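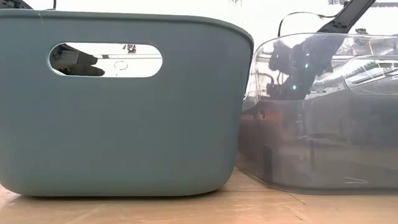
Opaque or Clear? Storage Baskets in a Shared Student Workroom

Project report, second year, Product and Interior Studies
Supervisor: Gertraud Wallner
Submitted 20th November

1. Background

The workroom on our floor is used by three study groups. Each group keeps its small materials on the same shelves: cable ties, tape, cutting knives, fabric samples, glue, pencils, batteries. When our group started the project in May, most of these things were lying in paper boxes from deliveries. The boxes had no labels, and some of them had lost one side. People bought new tape although there was tape in the room.

Our supervisor asked us to choose one small problem of daily life and to study it properly. We chose the question which kind of plastic container is better for such a shared room, a coloured one which you cannot look through, or a transparent one. The question sounds simple, and we also thought so in the beginning.

2. The containers

We compared two types. The first type is a blue-grey basket with a matte surface, a rounded rim and an oval hole in the wall for the hand. We bought it at Hubmann, a household shop near the station, and in the report we call it the basket. The second type is a clear plastic bin with a light grey tint and a glossy surface. It comes from the Diltow series, and we call it the bin. The two types can stand side by side on a table or a shelf without wasting much space between them, because the walls are quite straight.

We also looked at a fabric box from Nornance, but it became soft at the corners when it was full of tools, and we left it out after the first week.

3. Method

The test had two parts. In the first part, the materials were sorted into baskets only. In the second part, the same materials were sorted into bins only. Every part lasted 6 weeks. On the shelf hung a sheet of paper, and each person who looked for something was asked to write down what it was, and if the first container they took was the right one. In total we received 248 entries. It is possible that people did not write every search, especially in the evening when they wanted to go home.

After the second part we gave out a short questionnaire, and 43 students filled it in. The questions were about finding things, carrying, cleaning and the look of the room. There was also a free field for remarks.

The labels were the same in both parts: white paper tape with black marker, at the front, under the rim. Frau Wallner suggested to keep the labels the same so that we compare the containers and not the handwriting. This was good advice, as our first labels were written by several people and two of them could hardly be read.

4. Results

4.1 Finding things

With the clear bins, people found the right container at the first try more often. The difference was largest for things with a strong shape or colour, for example scissors or red tape. For small grey things, like screws and adapters, the difference was small. Several persons wrote that a full bin looks from outside like one dark mixture, and you must open it anyway. The reflections of the ceiling lamp on the glossy wall made this worse – from some places in the room you see mostly the lamp.

4.2 Carrying

Here the basket was preferred clearly. The oval opening is cut high in the wall, just a short distance under the rim, and the edge is comfortable for the fingers. A negative point is that thin objects can slip out through the opening if the basket is filled too high. It happened to us with knitting needles.

4.3 Cleaning and scratches

Both types can be washed with warm water and a little soap. The clear bin shows fingerprints after one day. The basket shows almost nothing, only a faint pale mark here and there, and we could not always decide if it was a scratch from use or if it came from the production. The matte surface keeps dust a little longer in its texture, so a dry cloth was not enough.

4.4 The look of the room

This question gave the most different answers. One part of the students found the baskets calmer. Others wrote that behind a closed wall the disorder only becomes bigger, and that with the bins they felt a little forced to keep order. Our own group could not agree on this point, and we have decided to write down both opinions.

5. Recommendation

We recommend a mixed solution. Materials which are searched often and which have a clear shape go into the bins on the middle shelf, at eye level. Heavy materials, and everything that is carried to the tables, go into the baskets on the lower shelf. The baskets should be filled only up to the lower edge of the handle opening.

6. Weak points of the project

The two parts of the test were not at the same time of the semester. In the second part the people already knew the room better, and this alone could explain some of the better numbers for the bins. If we did the project again, we would change the order for one half of the shelf. We also did not weigh the full containers, so the part about carrying is based only on opinions.

A shelf plan with the new places is hanging inside the workroom door. Changes can be written on it with pencil.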